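The Omadau test hall has revised its operating rules for two-armed robots working at conveyor stations. The new text took effect in July and applies to staff, contractors and visiting teams. Styliani Karamanlidis, who led the revision, discussed the changes with the Lundska newsletter.

The previous rules were written for single arms behind fixed fencing. "They told you where to stand and when to press stop," Karamanlidis said. "They had nothing to say about two arms sharing one reach area, and that is most of our work now."

The revision drew on 2,259 logged runs, of which 1,424 involved both arms. Aqeel Pirzada, who reviewed the logs, said the most frequent finding was a poor handover between shifts. "An operator would inherit a station without knowing which speed limit had been set. We now require it in writing, at the station, before power is restored."

Under the new rules, each arm has its own assigned zone, and any overlap must be approved before a program is run. Cables are checked along their full length at the start of every shift. Grippers must be open or empty before anyone reaches across the rail. Three people on each shift hold the authority to restart a station after a stop.

Pirzada expects the handover sheet to be shortened after its first review. "It is two pages, and operators have told us that one would do," he said.
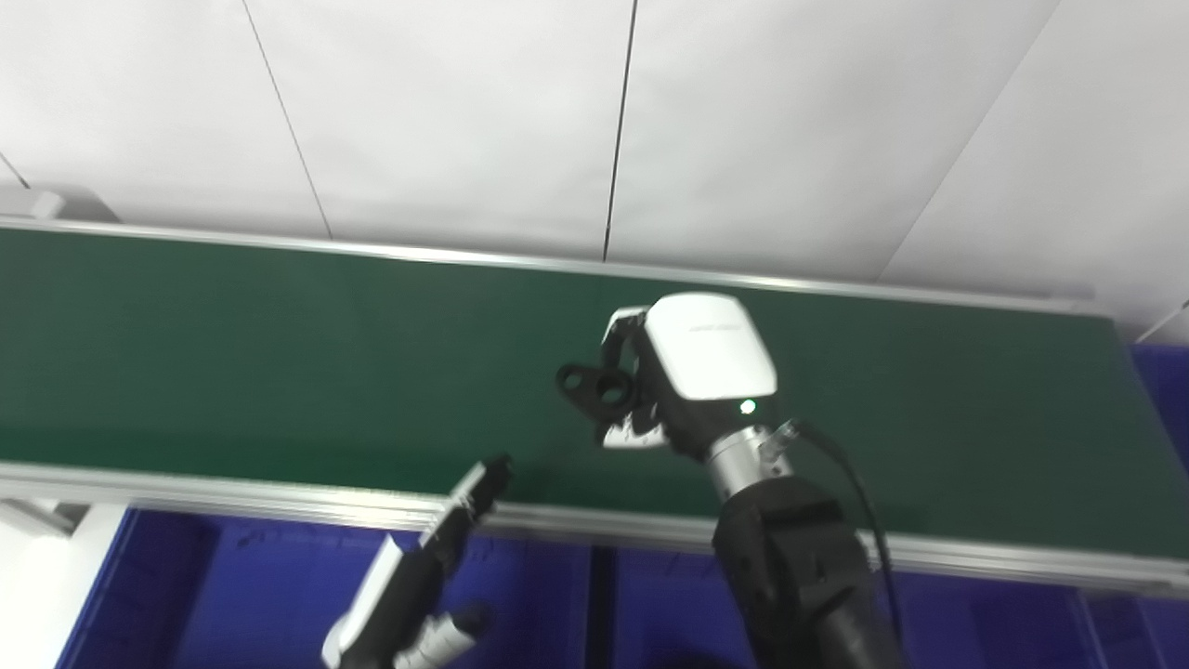

Who may change the speed limit at a station?

Only the shift lead may change it, and the new value must be entered on the handover sheet before the arms are powered.

Karamanlidis said that comments on the rules remain open to all staff and should be sent to her office in writing.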